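Last updated: July

Gripper corner

So I've spent most of this month in the simulated kitchen with the two grippers we've been arguing over, the Birnex and the Pestel, and I finally have enough runs to say something useful! Same arm, same counter, same controller settings (Stojan Kos set those up and I've promised not to touch them). I ran 300 tries with each one, all of it small stuff: things that are awkward to pinch and easy to drop.

The Birnex came out ahead on plain lifting. It closes a bit slower, and I think that helps with anything shiny or rounded, where a quick pinch tends to squirt the object across the counter. The Pestel is the one I'd rather work with near the cabinets, though. It's shorter, so the wrist has more room to turn before something bumps. 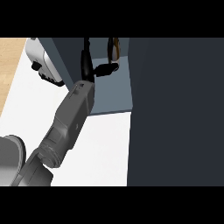 Where both of them struggle is the turn toward the back of the counter. The elbow wants to swing wide, and if the path planner picks the wrong way around you lose the grasp halfway there. Run 2183 in the shared log is a good one to replay if you want to see what I mean (slow it down, it goes by fast).

Next up is the Drakgate controller, which is supposed to smooth out exactly that kind of swing. I'm planning roughly 200 runs, starting with the Birnex, and then we'll see if the Pestel deserves another go. If you've got a small object you'd like added to the set, send me the model and I'll squeeze it in!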